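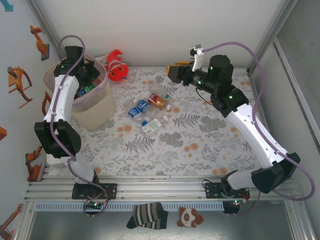 **hatem_z** (5/9/24)
Sorting out empties before they go back. Do you lot leave the caps on or take them off? The Cuvavley collection point sent a bag of mine back in February and the slip didn't say why.

**Wanting Cao**
Caps on, squashed flat. Cartons go in a separate bag.

**nyokabi_m**
Don't squash them if you use the machine at Udholm. It needs to read the label.

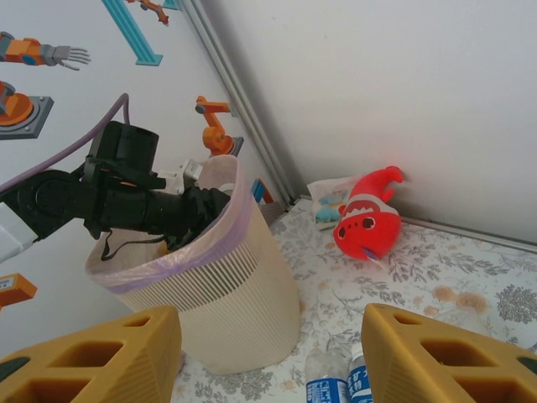 **jianguo**
Does a bin need a liner if it only ever gets empties?

**nyokabi_m**
A liner is worth having, as the dregs leak out and the bottom goes sticky. I change mine every 2 weeks.

**Wanting Cao**
I still say squash them. I had 90 in the shed last time and they'd never have fitted whole.
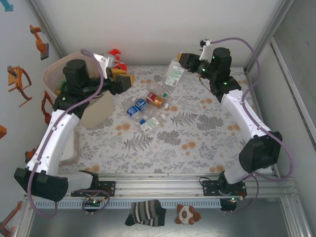
**amancay**
I go to Udholm as well and Nyokabi is right, flat ones get spat out. My own trouble is labels, they peel off if I rinse in hot water. I'd do the blue-label bottles as one batch and the green-and-white ones as another, then the odd red and gold one last. Takes me 5 minutes.

**Wanting Cao**
Sorting by label is a waste of time. They all go in the same hole.

**hatem_z**
I've put some in the basket whole for now. Will try 3 with caps on and see if they're accepted.

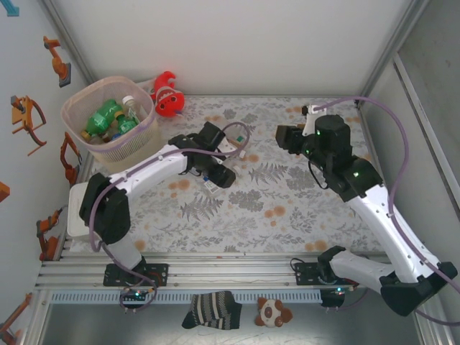
Basket by the back wall, bottles still whole.

**jianguo**
Let us know about the caps.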